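Week 5 – Building on a Slope: Section Before Plan

Reading for this week: the Medrano house drawings (sheets 2 and up) and the short site report that goes with them. Bring a printed copy of the long section to class on Wednesday. A phone screen is too small for the exercise.

1. Why we start with the section

On a flat lot most students begin with the plan, and usually that works. On a slope the plan hides the main problem. Two rooms that sit side by side on paper may be separated by half a story in height. If you only find this out after the plan is fixed, you end up adding stairs wherever they fit.

Draw the ground line first. Use the survey, and draw it at the same scale vertically and horizontally. Exaggerating the vertical scale makes the site look more dramatic than it is and leads to bad decisions about retaining walls.

2. Three ways to meet the ground

Cut in. The house is pushed into the hill and soil is removed. The rear wall becomes a retaining wall and has to be waterproofed and drained. Rooms along it get no side light, so put storage, baths and mechanical space there.

Step down. The floors follow the slope in short drops. There is less digging, but the circulation gets longer and wheelchair access is hard to provide later. The Fladolell row houses are stepped, with five risers between each level.

Lift off. The house stands on posts or piers and the ground is left mostly alone. The underside needs insulation, and somebody has to decide what it looks like from the street below. Students often forget this view.

Most built projects mix these. Medrano is cut in at the bedroom end and lifted at the living room end, with the entry at the point where floor and ground meet.
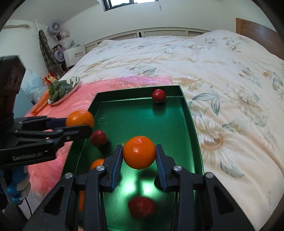 3. Water

Water runs downhill toward the uphill wall of the house. Every scheme in this course must show where it goes. At a minimum, draw a swale or trench drain above the house, a perforated pipe at the footing, and the outlet. An arrow that stops at the property line is not an outlet.

The Ovamham library is a useful case. The first scheme had a flat terrace against the uphill wall with no fall on it. The revised section slopes the paving away from the building and drops the terrace 80 mm below the interior floor, with a grate at the door.

4. Retaining walls

Keep them low where you can. Two short walls with planting between them are often easier to live with than one tall wall, though they take up more of the lot. Check the spacing – if the upper wall is too close, it loads the lower one and the pair has to be designed as a single wall.

5. Exercise

Work on the Ineo site. The floor of the existing garage is at 610 mm above the street and stays where it is. Draw two sections through the lot, one cut in and one stepped, both at 1:100. Mark the floor levels, the original ground line (dashed) and the new ground line (solid). Do not draw a plan yet.

Hand in both sections on one sheet, with a short note saying which scheme moves less soil and how you worked that out. Sheets without the original ground line will be returned ungraded.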